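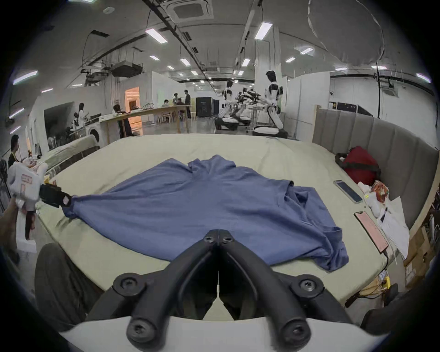

Does the Kendero fabric shaver work on old T-shirts? It does, and it's gentler than I expected, as long as you keep the shirt flat and go slowly.

I bought mine in April after my favourite cotton tee went all fuzzy under the arms – the poor thing has had a hard life! The foil head is lovely and smooth, the little lint cup empties easily, and it didn't snag a single hem. I do wish the cord were longer (my old Setico had a beauty), and it hums a bit.
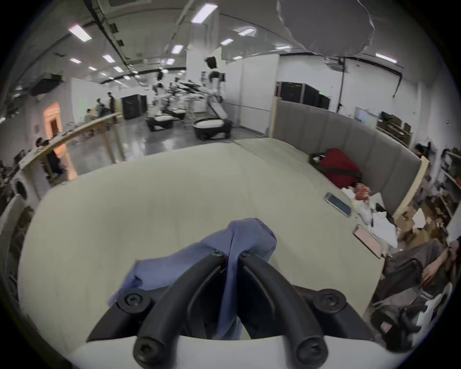 Blue cloth and a red bag.

Would I buy it again? Yes, happily, and in the grey if they still do that colour.

Last updated: Sep 21, 2021

Comments

Ga-eun Hong: Lovely review! Does it cope with wool?

marg_1986: Mine's brilliant on flannelette pyjamas.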